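Tunitz 35 push-handle grip, replacement pair

Product page revised 2024-02-06. Replaces the November sheet.

The Tunitz 35 is a slide-on sleeve for the push handles of folding wheelchairs, transit chairs and some walking frames. It is sold in pairs, in black or grey, and fits left or right without marking. Clunik supplies it to repair workshops, loan stores and private buyers from the same stock.

## Material and shape

The sleeve is moulded in one piece from a soft, latex-free rubber compound. The closed end is thicker than the wall, as this is the part that meets door frames and lift walls. Four shallow finger ridges run along the underside. The top is plain, with a fine grain that can be wiped clean.

The bore is slightly tapered. It starts loose at the open end and tightens over the last third, so most of the effort of fitting comes at the end of the push. A small vent in the closed end lets trapped air out. Do not cover the vent with tape or adhesive before fitting.

| Item | Value |
|---|---|
| Supplied as | Pair |
| Colours | Black, grey |
| Bore | Tapered, closed end |
| Vent | One per sleeve |
| Hand | Either |
| Workshop carton | 1,000 pairs |
| Adhesive | Not supplied |

## Checking the size

Measure the bare tube, never the old grip. Old grips stretch and will give a reading that is too large. Use callipers if you have them; a strip of paper wrapped round the tube and measured flat will do. Compare the result with the size card in the bag.

Chairs made to a Kruger pattern have a small step in the tube just below the grip. The sleeve should stop short of this step. If it rides over it, the open end will flare and collect dirt. Trim the sleeve with a sharp knife, square to the bore, before fitting.

## Removing the old grip

1. Apply the brakes and open the chair fully.
2. Slit the old grip along its underside with a hooked blade, cutting away from the backrest fabric.
3. Peel the grip off and scrape away any hardened glue.
4. Wipe the tube with spirit and let it dry.

Rust under an old grip is common on chairs that have been stored outdoors. Light rust can be rubbed down with fine abrasive paper. Pitting that can be felt with a fingernail is a matter for a workshop – a new sleeve will hide it but will not make the tube sound.
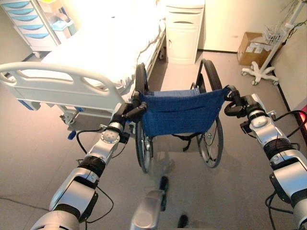 Stepan Semeniuk writes that the spirit had not dried fully on his second handle, and the sleeve could still be turned by hand the next morning. He took it off, left the tube bare overnight and refitted it dry, after which it held. He would like the drying time printed on the bag.

The drying time depends on the spirit used and the warmth of the room, so none is printed. The tube should feel dry and have no smell before the sleeve goes on. In a cold workshop, leave it longer.

## Fitting

Warm the sleeve in hot tap water, shake it out and dry the bore with a cloth. Push it on in one steady movement with the finger ridges facing down. Twisting helps over the last part. Leave the chair unused until the sleeve has cooled. Do not use washing-up liquid or oil as a lubricant; both stay in the bore.

Check the fit by pulling back hard on each grip in turn. Any movement along the tube means the size is wrong or the tube is not clean.

## Care and wear

Wash with warm water and mild soap. Alcohol wipes are safe for regular use. Bleach will turn the grey version yellow and harden both colours in time.

The sleeve was tested on the Isesetti bench rig for 3,000 pull cycles, with no slip on a clean, dry tube. Replace the pair when the ridges have worn flat or when the closed end has split. Replace both together, as a worn grip beside a new one makes the chair harder to steer straight.

## Ordering

Order by name and colour. State the tube diameter if you are unsure of the size and the pair will be checked before dispatch. Unfitted pairs may be returned. Trimmed sleeves may not.

Technical queries: Takumi Wada, Clunik parts desk.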